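Miruso Breakfast Set – README

Version of Feb 19, 2023
Maintained by Rosalba Greco and Settimio Costa, Utholm

Contents

Miruso is a collection of 3,911 short written records about making toast at a table. Each record covers one round: the bread, the toaster, the tray or plate, and the state of the tabletop. We planned for 4,000 and stopped when the Stendville kitchen closed in November. The missing records will not be made up.

Files

records.csv – one row per round
items.csv – one row per object used
notes.txt – free comments from the people who wrote the records
photos/ – reference photos, not one per round

Fields in records.csv

round_id: plain number, never reused
bread_type: white, seeded, rye, other
slices: 1 or 2
slot: front, back, both
tray: color as written by the recorder, or "none"
crumbs: none, few, many
remarks: may be blank

Color names were left as people wrote them. Agata Gatti tends to write "teal" where Raffaele Donati writes "dark green", so do not group on that field without reading items.csv first.

Known problems

287 rows have no bread type. Most are from the first weeks, before the form had a box for it. Seven rows list a toaster that is missing from items.csv. The slot field is unreliable for long toasters, where "front" was read in different ways.

Table setup 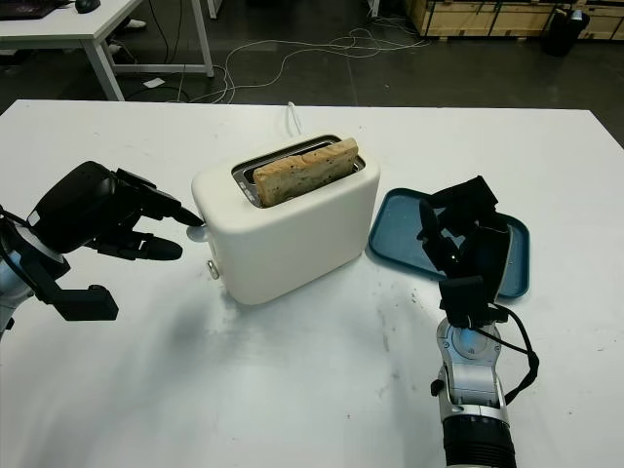

Crumbs are recorded for the tabletop only, leaving out the inside of the tray and the floor. Recorders judged them by eye and did not wipe the table first unless the form said so. Small dark crumbs near the tray and in front of the toaster count the same as any others, and gray smudges on a white top are not crumbs and go in remarks. Seeds on the crust are covered by bread_type – a slice with small dark specks like this one is entered as seeded, with slices set to 1.

Changes

The crumbs field used to have five levels. Hala Belhaj merged them into three and kept the old values in notes.txt.

Corrections go to Settimio, with the round_id.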